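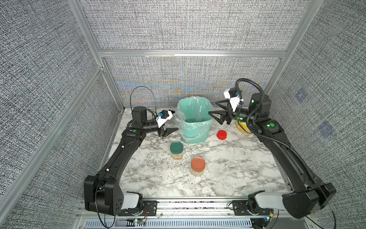
1/ Magnesium spray for sleep: what I got for my money

Bought a bottle of Purkomum at the chemist in Bowen after three people at work swore by it. You spray it on your feet at bedtime and you're meant to drop off faster. I'm not a great sleeper, so fine, I'll have a go.

2/ The label says "clinically supported". I wrote to Dukex, who make it, and asked which study. They sent a PDF. It had 79 people in it, and every one of them was taking magnesium tablets. No spray, no feet.

3/ Wrote back and asked if they had anything on the spray itself. Got a reply at 5 pm with a discount code.

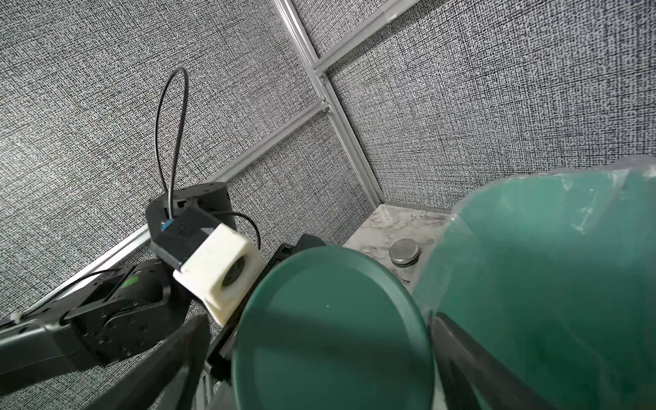
4/ Fernanda Pinheiro replied that her legs stopped cramping within a week of using it, and she doesn't much care what the study says. Fair enough. Mine stop cramping by themselves most weeks too, so I wouldn't know what to credit.

5/ The bit that bugs me is the "3000 sprays of pure calm" line on the website. My bottle ran out before the end of November. I used it as directed.

6/ Oliwia Wasilewska asks if it did anything at all. It stung where I'd shaved and it left a white crust on the sheets. I slept the same as I always do, badly until two and then like a log.

7/ Jomeck does a plain one at half the price, and the ingredients read the same to me. I won't be buying that either. If you've got kidney trouble or you're on other tablets, ask your pharmacist before you use any of these.

Contact | © All rights reserved | Back to top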